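Segmenting laundry episodes by arm speed instead of fixed windows
Lorkell forum > Manipulation > Methods

jkramer
Posted in February
I cut 800 bimanual laundry episodes in two ways. First with fixed windows of 3 seconds, then at the moments where both arms are slow. The same policy trained on the second set finished 69 percent of the test garments. The fixed windows were clearly worse – I will post that table when the last seed is done.

The difficult moments are the ones where one arm holds still at the bucket and the other one moves fast with the cloth. 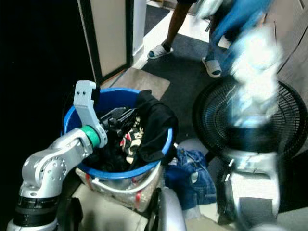
Head camera view, left gripper at the bucket rim, right arm and a garment in motion.

My rule does not cut in such a moment, and I think this explains most of the gain.

luukvd
Thank you for sharing. I do not agree with the explanation. Your segments are longer on average, so the policy sees more context. Did you try fixed windows of the same mean length?

jkramer
Not yet. It is a fair point.

amber_g
In our Dulska set the speed threshold was very sensitive. With 2 operators we needed 2 different values. What do you use?

jkramer
One value for everybody, taken from the median speed per episode. So a slow operator gets a lower threshold.

luukvd
Then the normalization may also be a part of the result. I would change one thing at a time.

selorm.i
I am more worried about the blur. When the garment moves like this, the image encoder gets almost nothing from that side. Do you drop these images?

jkramer
No, I keep them all. Dropping them made the arm hesitate.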